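Gurell: software for picking up garments from a bed
Tjoa, Gestthorpe group
May

4.2 Separating layers in a pile

The tidying task starts with clothes left on a made bed. Gurell has to choose one garment, plan a reach that keeps the legs clear of the bed base, and close the hand on cloth without taking the bedding as well. The segmentation model was trained on 1657 labelled views. It gives each pixel a garment number, and the planner uses the largest connected region as its first target.

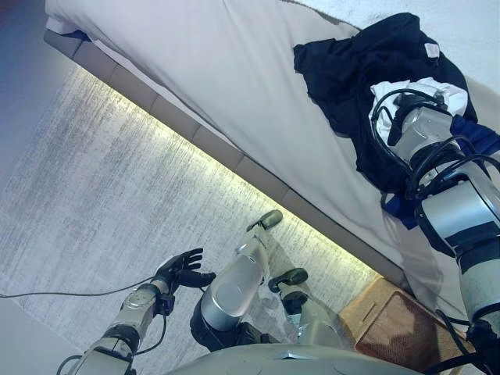

Figure 3a. Head camera view with the right arm at the pile and both feet near the bed base.

Dark cloth is hard for the depth sensor. Folds in a navy garment merge into a single patch, so we use colour edges and give depth a lower weight inside the patch. Small pale details such as a sewn-in tag are kept as part of the garment around them – an earlier version split them off as separate objects.

The head also tilts a good deal when the robot leans. All masks are therefore turned into the bed frame before planning, using the long edge of the base as the reference line. The light strip under the bed gives a strong edge, but it can saturate the rug next to it, and the line fit ignores those pixels.
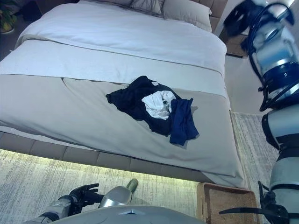 Figure 3b. Navy, white and royal blue cloth on the light gray bedspread, seen from the foot of the bed.

Where white cloth lies on a pale cover, the mask is grown by 9 pixels and checked again from a second head pose. If the 2 masks disagree, the Flurkix planner drops the target and picks another region.

2 shares
© Gestthorpe. Back to top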